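Budgeting for replacement gripper fingers on a small arm
Community Help > Equipment and Purchasing

Closstead
Posted 4th October

Our department intends to purchase two small robot arms for handling light hand tools and similar narrow objects. The supplier's quotation covers each arm, a wrist camera and one set of plastic gripper fingers. Spare fingers are listed separately, and the total allowance for spares and consumables is £600 for the first year.

The objects concerned are mainly slim and round, as in the view from the wrist camera below.

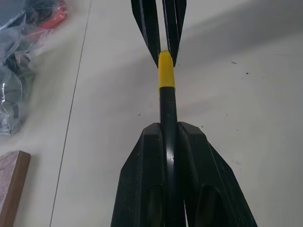
Wrist camera view: black rod with a yellow band, held between the gripper fingers.

We should be grateful for advice on how many spare sets ought to be ordered at the outset, and whether any other item should be charged to the same allowance. Orders must be placed before the end of our financial year in July.

Wieczorek
Accepted reply

It would be prudent to order three spare sets with the arms and to hold the remainder of the allowance until the equipment has been in regular use. Delivery charges on small later orders can exceed the price of the parts themselves.

Before the order is signed, please obtain written confirmation of the following:

The price of a single finger, as some suppliers sell only in pairs.
Whether the fixing screws are included.
Whether fitting fingers from another maker affects the warranty.
The period for which the present pattern will remain in stock.

Slim round handles bear on a small area of each finger. My own institution fits soft pads for such work and replaces the pads far more often than the fingers. Pads should therefore have their own line in the budget. Cleaning cloths and a cover for the camera may reasonably be charged to the same heading.

Hodemum

We bought no spares and have had no difficulty. It depends on use.

Zania

I would agree with the first reply as regards pads. Please also ask whether the training visit is included in the quotation. In our case it was invoiced separately and had to be met from the spares allowance, which left very little for the second half of the year.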